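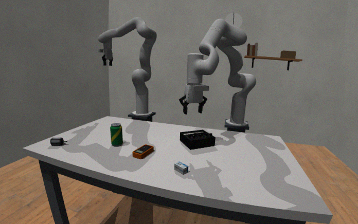 Gray walls, a wooden floor and a long white table. Open day at the Hoder, Kevar.

I've walked past the Hoder Theater more times than I can remember and had never once been backstage, so when they opened the doors in April I was in line well before ten. The backstage tour was $8 and worth every cent!

We started in the auditorium, which has 596 seats and felt a lot smaller than I expected. Our guide sent us up to the very last row and then talked to us from the stage in a normal voice, and I could hear every word. Apparently the curved ceiling does most of the work. After that came the fly tower, and I could have stayed in there all morning. Everything hangs from ropes and counterweights, and two of the crew brought a painted forest down to the stage so smoothly that the whole group went quiet (and then clapped, of course). 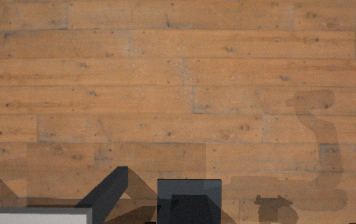
The costume store is up four flights of stairs, so wear decent shoes. It holds 2923 pieces, all tagged by show and size, and the rack I liked best was from Pultik, the musical they put on every winter. I tried on a general's coat that must weigh as much as my dog. The hats are kept separately, in boxes right up to the rafters — I'd have happily opened every one.

Next we heard how a show gets lit. They dimmed the house and took us from dawn to a thunderstorm and back again with nothing else on stage but a chair.

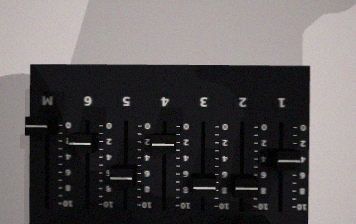

One man in our group said he had been coming to plays here since he was a boy and had never noticed the lighting at all, and our guide told him that was the nicest thing he could have said.

Coffee was in the lobby afterward, with excellent almond cake from Dương, the bakery across the street. They sell out by noon, so go early. I bought two tickets for the spring comedy on my way out, row F.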